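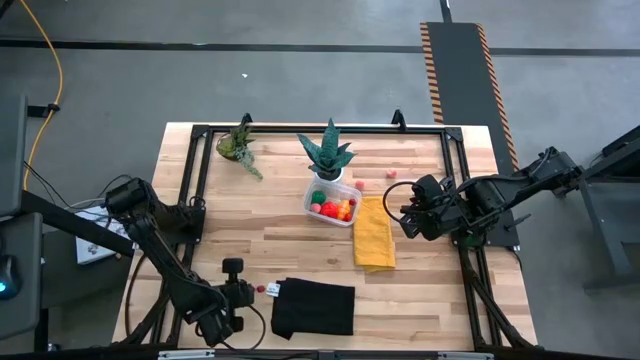
Sun 13 January

Woldemariam appeal bundle, second pass. Started 1530, building quiet.

Index still wrong. Tabs 4 and 5 swapped again after the last merge - fixed by hand, but Marek Kollár needs to lock the order in Cliltar before anyone else touches it. Pagination now runs to 52 at the end of the lower court orders. After that it jumps to 59. Missing pages are the October adjournment order plus Graham's cover letter, I think. Checked the scan folder, not there. Ask registry for a certified copy tomorow, they want the request in writing.
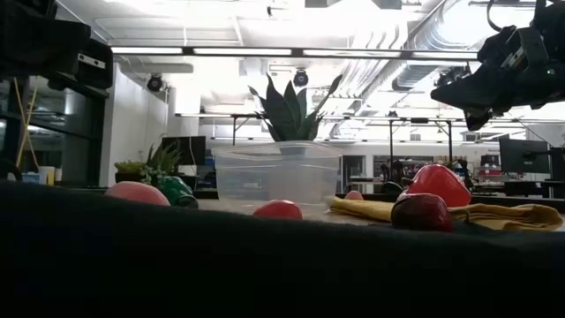
Notice of hearing: served on Cosby by mail, proof of service is in the file but unsigned. Can't lodge like that. Graham Rudd to sign or redo it.

Skeleton argument - cut the Brulcombe section down. Three paragraphs on delay is plenty, the judge has the chronology already. Word limit is 1000 and we're over. Take out the second quote from the trial judge, keep the first.

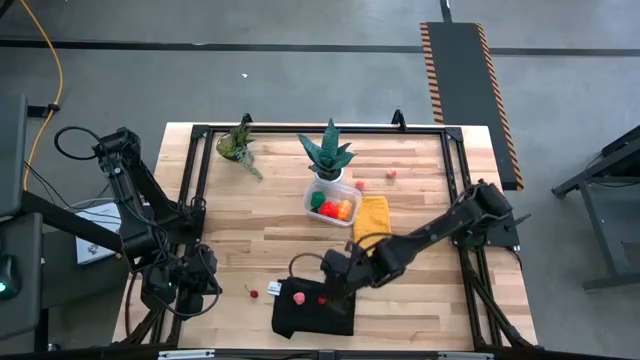

Table with both arms, black cloth at the right-hand gripper.

Redaction check on the witness statements. Search tool misses names split over a line break, found two that way. Went through the rest by eye, slow. Kid's school still shows in the footer of exhibit C, needs blacking out and re-exporting, not just a box drawn on top.

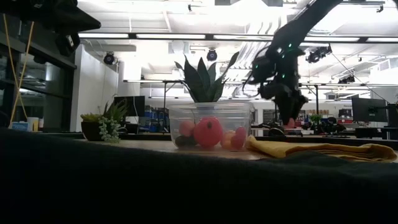

Same goes for exhibit D, same footer. Did D, ran out of time for C.

To do
certified copy of order
signed proof of service
exhibit C footer
ask Marek wether the hyperlinks survive the court's upload portal, last time they didnt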